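4. Setting Up Your Incident Log

Troltska is built for people who record attacks on schools, clinics and markets in places where keeping such records is unpopular with somebody. Please read section 3 (Passwords) first. Yes, all of it.

4.1 Before you start

You will need your field office code, the source list from your desk editor, and 30 minutes without a meeting in them.

CAUTION: Do not set up a log on a phone you plan to carry through a checkpoint. The hide button hides the app from you far better than it hides it from anyone else.

4.2 Creating the log

1. Open Troltska and choose New Log.
2. Enter the office code. It has 18 characters and all of them matter.
3. Pick a region. If two governments claim it, pick the neutral name. If there isn't one, write to Enda Ó Dubhghaill, who keeps the list and has heard every argument already.
4. Set the date format. Offices that skip this step end up with events in the wrong month, and one June shelling is still listed twice.
5. Press Save. Press it again if the bar stays gray.

4.3 Adding an incident

1. Enter the place, then the time, then the source.
2. Choose a confidence level: Claimed, Supported or Confirmed. A statement from a ministry is Claimed. So is a statement from the people fighting the ministry.
3. Enter casualties as reported, with a separate line for each source. Do not average them. The dead do not come in halves.
4. Leave Responsible Party blank until a second editor has signed off.

NOTE: Witness names go in the sealed field only. The notes box can be read by everyone with a login, including former interns.

4.4 Limits

A log holds 3,000 incidents. When it fills up, start a second one and link them under Settings. Entries left unsigned for 21 days move to Pending, where Győző Antal will find them and write to you at length. 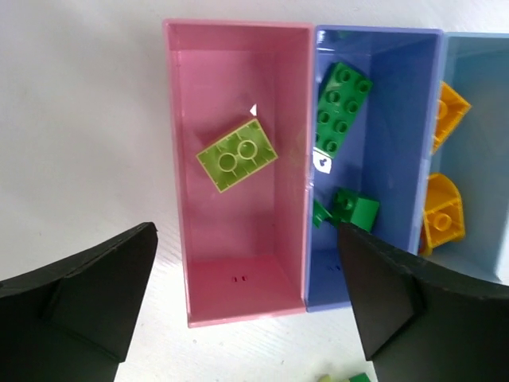 If an entry has gone to Pending by mistake, open it, add the missing signature and choose Return to Log. The original date is kept. So are any remarks you typed in the comments about Győző.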